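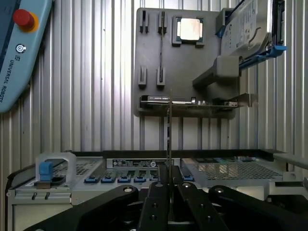
Getting there

Lostedthorpe is a 30 minute drive from my place, and I spent most of it arguing with the radio. Stekico had its open day in February and I'd been looking forward to it for weeks (I fix up old desktops for my cousins, so a whole building full of computer parts is my idea of a day out!). Dela Ansah met us at the door with name stickers and very strong coffee, and off we went.

First stop was the parts board. I want one! It's a dark gray panel up against a corrugated metal wall, and everything has its own spot. The CPU sits in a square holder with raised corners, all shiny on top, and the hard drive is up in a bright blue caddy on an angled bracket. There's a little shelf along the bottom too, with an expansion card lying flat on it. My parts at home live in a cookie tin, so I stood there feeling pretty jealous.

Then we moved on to the computer itself, a gray metal case on its side on a slotted aluminum table, with the side panel off. I spotted the DELL logo on the motherboard right away, and the two blue slots, and the four black memory slots. Blue SATA cables up the right wall, power supply down in the lower middle. It was like running into an old friend! Nhyira Quaye, who was leading our group, let me go on about drive latches for way too long and even asked me a question back.
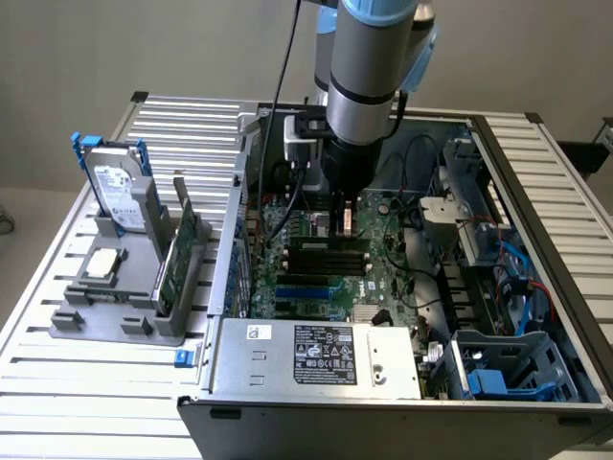
Lunch and the way home

Lunch was at Du Plessis, the sandwich place across the road. Get the egg salad. I bought 2 and ate the second one in the car. Parking is free behind the Stonar building, but go early, because by noon I saw people leaving their cars way down by the church.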